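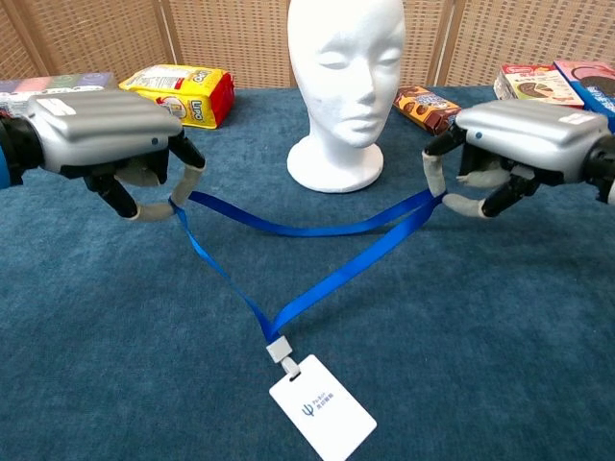 How to sort out name badges for a one-day event

Most advice on event badges is written by people who sell badges. Read enough of it and you'll believe that a day of talks in a church hall needs a cloud account, a thermal printer and an app. I've done the badges for the Stomdale local history day for several years now, for anything up to 133 people, and my view is that most of that is money for nothing. What follows is how I do it, and where I think the usual advice is wrong.

Do you need badges at all?

Ask this first. If fewer than thirty people are coming and most of them know each other, you don't. A sticky label and a felt pen will do, or no labels and a round of introductions. Badges earn their keep when strangers have to talk to each other, when the door staff need to know who has paid, or when you have speakers that people will want to find at lunch. If none of those is true, stop reading and spend the money on better coffee.

What to buy

Card, holders, and something to hang them on.

For the card, ordinary white printer card is fine. I use 160 gsm. The shops will tell you that you need pre-cut badge inserts, and they are handy, but they cost several times as much as a ream of card and a borrowed paper trimmer. The one thing to watch is the size. Holders sold as "A7" vary by a few millimetres, so buy one packet of holders, cut one card, and try it before you print the lot. I didn't do this in my second year and spent a Sunday trimming a sliver off every card with kitchen scissors.

For holders, soft clear plastic is cheap and lasts two or three events. Rigid ones look smarter and crack when someone sits on them. I've been told the rigid kind "pay for themselves". I have yet to see the sums.

For hanging, you have three choices: pin, clip or lanyard. Pins make holes in clothes and people resent it. Clips are good on a jacket and hopeless on a jumper. Lanyards suit nearly everybody, which is why I use them, but get the sort with a safety catch at the back of the neck that comes apart when pulled. This matters most if there are children about or anyone is working near machinery. Plain ones cost less than printed ones, and I have never met anyone who kept a printed one for the logo.

The twisting problem

A badge hung from a single clip turns round. By eleven o'clock half the room is showing a blank back. There are holders with two slots and lanyards with two clips that are supposed to cure this, and they do help, but you pay for both ends.

The cheap answer is to print the name on both sides. Print the sheet, turn it, print it again. It doesn't matter if the two sides are a little out of line as long as you've left a decent margin. I really can't see why this isn't the first thing every guide mentions, unless it's that double-sided printing can't be sold to you.

Laying out the card

First name on its own line, as big as it will go. Surname underneath, about half that size. Then one more line if you must, for a group or a town. Leave off the event title. They know where they are.

The test is whether you can read the first name from two metres away. Print one, prop it on a shelf and step back. If you're squinting, the letters are too small, and the usual reason is that a logo has eaten the top third of the card.

Use a plain typeface with clear letters and black ink. Pale grey looks tasteful on a screen and vanishes under hall lighting.

Long names need a decision before the day. Adebayo Idahosa fits on a card without any fuss, but Ratree Intarasuk and Ratree Suwannarat came the same year, and with the first name printed large and the surname small, people kept asking for the wrong one. I now make the surname bigger on any card where the first name turns up twice. It takes a minute and it breaks the neat look of the set, which doesn't bother me in the least.

Getting the names right

Every misspelt badge I've handed out came from somebody retyping a list. Don't retype. Ask people to write their name on the booking form exactly as they want it on the badge, and put those words next to the box. Then copy and paste, or use mail merge, which any office program has and which is less frightening than its reputation.

Mail merge, briefly:

1. Put the names in a spreadsheet, with a column each for first name, surname and third line.
2. Look for stray spaces and for names typed all in capitals. Ask before you change the capitals; some are meant.
3. Set up a page with eight cards on it and put the fields in the first one.
4. Copy that card to the other seven, with the "next record" rule at the start of each.
5. Make the merged document and read all of it on screen.
6. Print one page on plain paper and hold it against the holder.
7. Print the rest on card.

Step five is the one people skip. Read it out loud to another person if you can. Henrike Wegener did this with me one April and caught four errors I had already looked at twice.

Close the list two days before. There will be late bookings, and they can have handwritten badges. Some guides say handwritten badges make latecomers feel like second-class guests. I've asked a few and they had no idea what I was talking about.

Colours and codes

Be careful here. One year we had blue for speakers, green for helpers, yellow for day visitors and red for people who didn't want to be photographed. By mid-morning the only person who could remember the scheme was the one who had thought of it. Two kinds is enough: helpers, and everyone else. If you want to mark people who'd like to be left out of photographs, use a sticker on the card and tell the photographer in person.

Don't put dietary needs on badges. It's private, and the kitchen works from a list anyway.

Handing them out

Put the cards in the holders the night before, but leave the lanyards off until the morning. Loaded lanyards in a box will knot themselves together on the drive over. If you have to carry them made up, bundle them in tens with a rubber band round the straps.

On the day, lay the badges out in rows by surname, with a large letter card at the head of each row. Some people say to sort by first name because it's friendlier. I tried it and it was slower, mostly thanks to the Johns. Turn the rows to face the visitor so they can find their own. With 100 badges, a table two metres long is enough. Above that, use two tables and split the alphabet at the letter where your own list divides, which is rarely M.

Keep these under the table:

– 19 or 20 blank cards, already in holders
– two thick black pens, both tested
– spare lanyards
– a printed list of everyone booked
– scissors

Chanida Boonchu, who ran our door last time, also likes a small mirror so people can see whether the thing is hanging straight. I thought this was daft. It got used all morning, so it's on the list now, under protest.

Getting them back

You'll read that people are glad to return their badges for recycling. Some are. Put a box by the exit, at waist height, with a sign in big letters, and stand someone next to it for the last half hour. With the box alone we got fewer than half back. With a person beside it we did a good deal better, though it rained that year and everyone left together, so I wouldn't swear to the cause.

Take the cards out the same evening and shred them, as they are a list of names however you look at it. Wipe the holders with a damp cloth. Hang the lanyards over a coat hanger by the straps, and put the hanger in a cupboard where nothing will lean on it.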